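Search the archives
Advanced search

[gripper-users] Re: Handheld pair, pads and tracking on white surfaces

On the list in June, Akl workshop wrote:
> We're choosing between the Gonley and Dranach fingertips for the
> handheld pair. Has anyone used either on glossy fittings, basins and
> the like? We're also wondering whether the marker cubes hold up when
> there's nothing behind them but white.

We've been using the Dranach tips with the black teardrop pads, one gripper in each hand, with a marker cube under each tip. The job is bathroom fittings, so most of what the head camera gets is a curved white surface and a small dark knob.

On the pads: Dranach grips a small round knob better. Gonley is softer and slides off if you come in at an angle. On flat stock I couldn't pick between them. We did 500 grasps with each and wore out 2 Gonley pads and no Dranach ones.
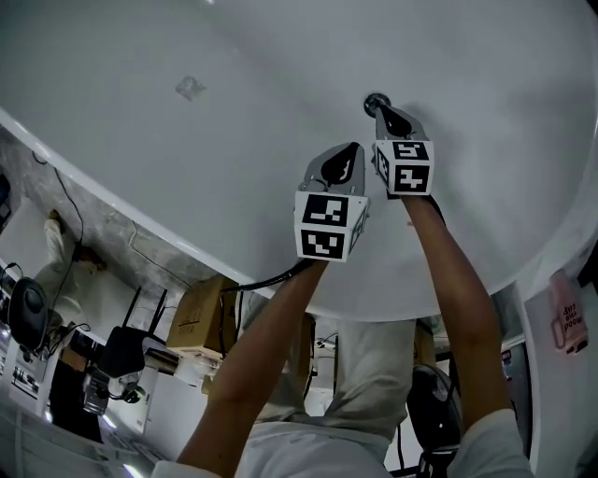 On tracking, the cubes are fine as long as two faces are in view. Glare off the finish bothers the solver more than the lack of background does. We dropped the exposure and most of the lost poses went away. If your camera is mounted upside down, rotate in the driver and leave the calibration file alone. We did it the other way first and lost an afternoon.

Cables are still a nuisance. The right one runs back along the forearm, which is all right until you reach up, and then it tugs at the wrist. I'd allow more slack than the manual says. The Trilov controller drops a gripper if the plug gets wiggled, and it won't reconnect without a restart. Firmware 5 was meant to fix that and hasn't on ours.

Has anyone tried the matt cubes? Ours are the standard print and I'd like to know if the colour of the border matters.

_______________________________________________
gripper-users mailing list

This site uses cookies to remember your archive settings. Accept | Decline
Contact the list owner | Copyright list contributors | Back to top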